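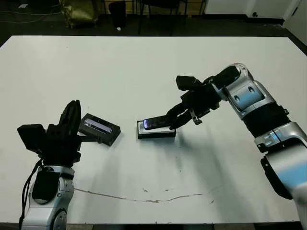

Will one box size fit different phones?

Most slim phones and music players will go in, as long as they're out of their case. The liner is cut to the Havov standard outline and has a little give on the long sides. Thick rugged phones are too deep for it, and folding ones are too short and will slide around.

Havov Phone Box, black with white liner
Made by Casado, stocked by Trillstead
Sold singly, in packs of nine, or by the carton of 100

We've carried gift and retail boxes for years and this is the first one that people in the shop keep picking up just to open and close it. The lid comes off slowly, with that soft drag you get when two pieces of board have been cut properly, and then there's the phone lying flat with a clean white edge all the way around it. It's a box! But it's a very good box, and if you refurbish phones, sell them secondhand, or want to hand one down to a kid and make a bit of an occasion of it, it makes the whole thing feel finished.

The outside is a matte black wrap over rigid board. The wrap goes around the rim and is glued down inside, so there are no raw edges where your thumb lands. The liner is a separate piece and lifts out if you need to replace it or want the full depth for something else (we've had one customer use them for fountain pens, with felt in the bottom).

Putting a phone in is easiest from straight above. Hold it by the long sides, line up the bottom end first, then let the top end down. If it feels tight, stop and check for a screen protector that sticks out past the glass, which happens a lot with the cheap ones. Don't force the corners.

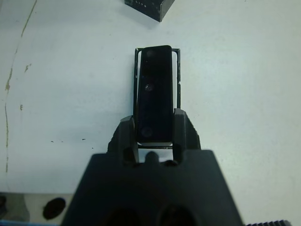
Getting it back out takes a little knack the first couple of times. Press lightly on one end and the other end comes up enough to get a finger under. Or tip the whole box into your palm, which is what we do all day at the packing bench. For shops that open and close display boxes a lot, Casado also sells a ribbon pull that sticks to the liner and comes out under the long side. We like the ribbon, though you do lose a hair of depth.

Below the phone there's room for a folded cable and a thin booklet. A charger won't fit. We asked Casado about a deeper version back in February and they said they were thinking about it, so if you'd buy one, please tell us and we'll pass it on.

Care and storage

Matte black shows everything. Fingerprints come off with a dry microfiber cloth; a damp one leaves shiny patches. Scuffs on the corners can be touched up with a black felt marker, and it works better than it has any right to. Stack them flat, lids on, out of direct sun. The white liner will yellow if it spends a summer in a window.

For mailing, use an outer carton. The board is stiff but the lid is only held by fit, and we've seen what happens to a bare one in a mail sack. The Miltix mailer in the small size takes one box snugly with a sheet of tissue around it.

What you get

Base, lid, liner and a sheet of tissue. Single boxes come assembled. Cartons come assembled too, nested in layers with card between them, so a carton is bulky; measure your shelf before ordering two. Blank lids are standard. Printed lids start at 200 pieces, one color or foil, and Casado wants the artwork as a vector file. The silver foil is lovely on the black. White ink looks good as well, though it rubs a bit over time.

Stock note, October 23, 2018: we have 600 of the blank ones in, and the ribbon pulls are back.

Comments from customers

Rüdiger Ehlers: Bought the nine-pack for the phones I fix up in the evenings. Lids all fit the same, which wasn't the case with the last brand I tried. Would buy a gray one if you had it.

Edeltraud Seidel: Nice box, strong smell of glue on the first day. I left the lids off overnight and it was gone.

We've noticed the glue smell too, in the newer cartons especially. Airing them is the right thing to do, and give it a second night if the phone is going in as a present.
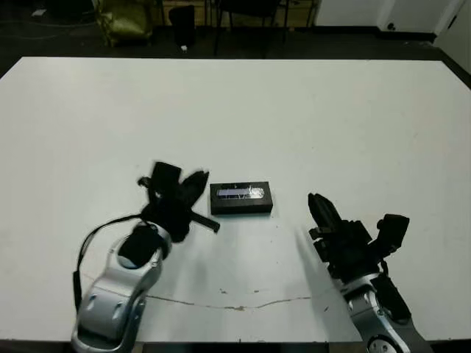

Gudrun Lammers wrote to say the tissue sheet is too big for one box and that she cuts hers in half, and she wondered if the liner could be ordered separately in black. She'd also like the deeper version, with space for a charger.

Spare liners are in the parts section, white only for now. The black has been requested, and Gudrun's vote for the deep box has been added to the pile.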